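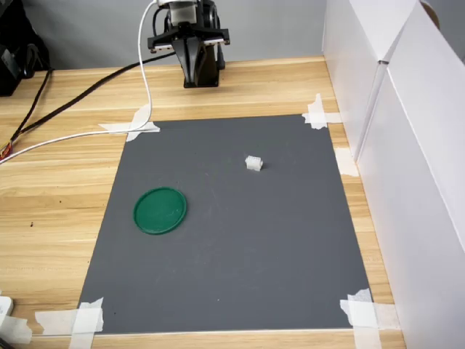

Bench 2, block and lid task, arm parked at the back of the mat.

11 Aug 2026

Drallness teleop, block-to-lid. Picking this up from the February notes, where we left it with a reset routine that took longer than the demos did.

Task as written on the sheet: start with the gripper open and clear of the mat, close on the white block, lift, carry it to the green lid, lower, release inside the rim, back off. One operator driving from the leader arm, one person resetting. Operator watches the workspace directly for the first part of the session and the screen only for the second part. I want both kinds in the set and I want them labeled, which we failed to do last time.

Count at start of day on the Ventura drive: 1,851 demos accepted. Target for this task is 2,000 before we train again. We will overshoot a bit so there is room to throw some out.
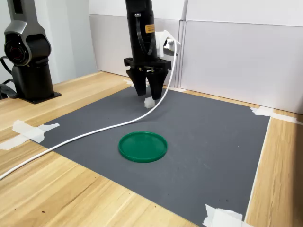

4 min read

Setup. Same gray mat, taped at the corners. I re-taped one corner before starting and pressed the rest down with a thumb. If the mat moves at all during a session, stop and note the demo number. Do not straighten it and carry on, the two halves won't match and we only find out in training.

White panels stay up. We tried a session without them in February and the policy got attached to whatever was behind the table. Cheap fix, leave them alone.

The approach is still where the time goes. The block is small against the fingers and from the leader side it is hard to judge depth. What happens with a new operator is they come down with one finger over the block instead of straddling it, feel nothing, keep going, and then lift and wander. Driving notes for anyone taking a shift:

Stop the descent well above the block. Line up the gap between the fingers first, then go down. If one finger is over the block, go back up before correcting. Sliding sideways at mat height pushes the block and the demo is spoiled.

Rotate the wrist before the descent, never during. The recorded motion is much cleaner.

Don't slam the leader grip shut. The follower copies it with a small lag and the block squirts out.

Pause about a beat after closing, then lift. The pause gives the segmenter something to find. It has been splitting grasp and lift in the wrong place on the fast demos.

Corrections are allowed. A demo with one clean recovery is worth keeping and gets the tag R. Two or more recoveries, reject it. I know the Jascombe sheet says reject all of them, but that sheet was written for a different task and I would rather have some recoveries in the data than none.

Cable. The white one off the wrist mount runs down and across the mat to the left, and it gets near the lid. With the arm forward there is a lot of it lying on the mat. I went through a batch from last week and in 19 of them the cable is over the lid rim when the block is released. Tagged those C, kept them for now, not decided. Options are a clip higher up on the arm, or taping the run down on the wood so that only the part near the wrist can move. I would try the clip first. Tape on the table means the slack all ends up in front of the fingers.

Whoever resets: look at the cable as part of the reset. Block, lid, cable, then call ready. It takes no time and we keep skipping it.

Placement end of the task. Lowering into the lid is harder to teach than I expected. The rim is only slightly raised but if the fingers come down too close to it they can catch and drag the lid along the mat. Aim for the middle of the lid. The operators want to aim for the near side since that is the side they can see best, and you get a set where every release is bunched up in one place. 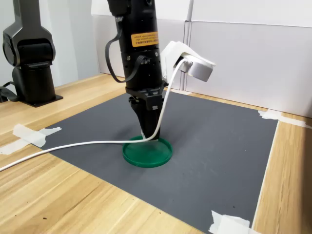

I also asked for the fingers to be opened only when the arm has stopped. Some of the older demos open on the way down and the block drops the last little bit. It usually lands fine, but the policy learned to let go early, and when it is a bit too high the block bounces out over the rim. We saw that on the last trained version more than any other failure.

Tried hand guiding for comparison over lunch. Arm in free drive, one hand on the wrist, walked it through the approach and the lowering. Much easier to feel the height. Drawback is obvious, your arm and sleeve are in every camera view, so the images are no good for training. Could still be useful for recording just the joint paths and replaying them with nobody in the way. Did a handful of replays and they tracked well until the block was moved off its original spot, at which point of course it closes on nothing. Not worth pushing for this task. Might be right for the Pusia fixture job where the part is always in the same place.

Start positions. I have been putting the block wherever my hand lands, and looking at the plot of start points my hand lands in the same area most of the time. From now on use the printed list. Lid moves too, every tenth demo, anywhere on the left or middle of the mat as long as the arm can get over it without the wrist cable going tight.

End of day: 2,101 accepted on the drive, so we are past the target. Haven't checked how many of those carry R or C. If the C ones all get dropped we are still over.

To do
Clip for the white cable, try it on the upper part of the wrist first.
Check the segmenter on today's demos, with the pause in, against last week's.
Screen-only demos: confirm the label made it into the files and not just onto the paper sheet.
Leader grip spring feels weak at the end of travel. Swap it or shim it.
More masking tape, the roll is almost done.

Training run goes on overnight once the segmenter check is through. If it fails the check, hold it and leave me a note on the bench sheet.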